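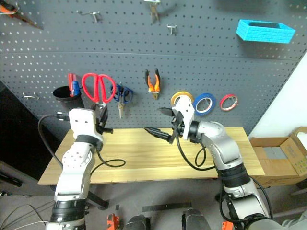 4.2 Length of stay and spending

Visitors to the Urngate coast were asked how many nights they planned to stay and what they expected to spend per person. Of the 1045 forms handed out at guest houses and the ferry office, 482 were complete enough to use. Day visitors were left out and are treated in Section 5.

Most guests stayed for two or three nights. Those who booked through the Skaline website stayed longer than those who booked by telephone, but they spent less per night on meals. The longest planned stay was 14 nights, at a guest house in Ritchie.

Figure 3. Workbench and pegboard.

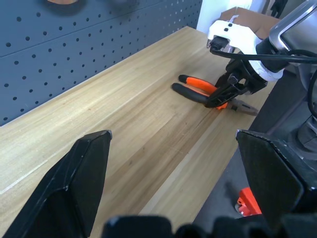
Did guests who stayed longer also spend more in local shops? Only up to the fourth night - after that, shop spending levelled off, while spending on boat trips and bus fares went on rising.

The sample is weaker for the winter months. Fewer than 200 of the usable forms came from outside the June to September season, and several smaller guest houses were closed for part of that time. The winter results are therefore given separately in Table 6.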